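居抜き

モウシュミ・カルナラトネが店の鍵を受け取ったのは、2023年9月の雨の朝だった。鍵は二本あり、一本は裏口用で、先が少し曲がっていた。不動産屋はそのことに触れずに帰った。

前の店はプルケッティという名の食堂だった。看板は外されていたが、壁に文字の跡が残っていた。厨房には鍋が積んであり、棚には電話帳と、輪ゴムで留めた伝票の束があった。契約書には「残置物は借主の処分とする」と書いてある。モウシュミは伝票を一枚ずつ見た。最後の一枚は番号が863で、豆の煮込みとパンを一人前、と鉛筆で書いてあった。会計済みの判はなかった。

彼女はそれを捨てずに、レジの引き出しに入れた。

昼過ぎにカヴィンダ・コディカラが来た。傘をたたみ、床を見て、天井を見て、それから厨房の換気扇を回した。換気扇は回ったが、音が大きかった。

「これは直すのか」
「直さない。お金がない」
「客がうるさがる」
「じゃあ、声の大きい客に来てもらう」

カヴィンダは笑わなかった。二人は十年前、クリヴラという町の同じ食堂で皿を洗っていた。彼はそのころから笑わなかったし、皿は彼のほうがきれいだった。

借りるときに一番迷ったのは、家賃ではなく名前だった。プルケッティのままにすれば看板代が浮く。壁の跡をなぞって塗ればいい。モウシュミは三日考えて、そうすることに決めた。母に電話で話すと、母はしばらく黙ってから、お前の店なのにお前の名前がないのか、と言った。

「食べ物に名前はいらないでしょう」
「煮込みには要らない。店には要る」

電話はそれで切れた。母の電話はいつも母のほうから切れる。

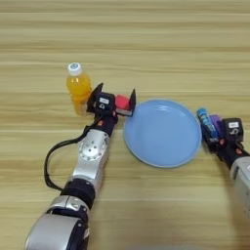 カヴィンダは、名前なんかどうでもいい、それより豆をどこから買うのか早く決めろ、と言った。前の店の仕入れ先は伝票の裏に書いてあった。ニック・ジョラという問屋で、電話をかけると年配の女が出た。

「プルケッティさんは、まだ支払いが残っていますよ」
「私は違う人間です」
「でも、プルケッティさんなんでしょう」

モウシュミは少し考えて、残りはいくらかと聞いた。女は紙をめくる音をさせてから、豆が19袋分だと答えた。払えない額ではなかったが、払う理由もなかった。彼女は、かけ直しますと言って受話器を置いた。

その晩は厨房に残って床をこすった。排水溝のふたの下からスプーンが一本出てきた。柄に傷があり、洗っても落ちなかった。十一時を過ぎたころ、表の戸を叩く音がした。

開けると、長い外套の男が立っていた。六十は過ぎている。男は店の中をのぞき、椅子がないのを見て困った顔をした。

「やっていないのか」
「まだです。来月からです」
「この前、食べて、払わないで帰った。財布を忘れて。次でいいと言われた」

モウシュミは引き出しを開け、863番の伝票を出した。男は眼鏡をかけて読み、うなずいた。

「豆だ。パンもだ。二つ食べたと思っていたが、一つか」
「一つと書いてあります」
「じゃあ一つだ」

男は外套の内側から硬貨を出して、台の上に並べた。モウシュミは、自分は前の店の人間ではないと言おうとした。前の主人がどこへ行ったのかも知らなかった。けれども男はもう硬貨を並べ終えて、伝票に判を押してくれと待っていた。

判は電話帳の横にあった。朱肉は乾いていたので、水を一滴垂らした。押すと薄く「済」と出た。

「豆は同じ味になるのか」と男は聞いた。
「ならないと思います。作り方を知りません」
「塩が足りなかった。いつも足りなかった」

男はそれだけ言って、雨の中を帰った。

翌朝、モウシュミは問屋に電話をかけ、19袋分を三回に分けて払うと伝えた。女は驚いた様子もなく、では豆はいつもの量で、と言った。いつもの量がどれだけなのか、彼女は聞かなかった。
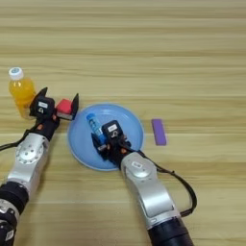
木目の台、小物がいくつか。

豆は二日後に届いた。カヴィンダは袋を担いで厨房に入れ、一つを開けて手ですくった。悪くない豆だと言った。それから換気扇を回し、音に顔をしかめ、鍋に水を張った。

「塩は」
「多めに」とモウシュミは言った。

一回目の煮込みは塩辛くて食べられなかった。二回目は豆が割れた。三回目は、二人とも黙って最後まで食べた。カヴィンダが皿を洗い、モウシュミは新しい伝票の束に番号を振った。一番から始めるつもりでいたが、864と書いた。

開店の前の日に母が来た。バスを二度乗り換えて、鍋を一つ抱えていた。壁の文字を見上げ、曲がっている、と言った。確かに最後の字が下がっていた。跡のとおりに塗ったので、前の店のときから下がっていたことになる。

「塗り直す?」
「いい。鍋はどこに置けばいいの」

モウシュミは棚の電話帳をどけて、場所を空けた。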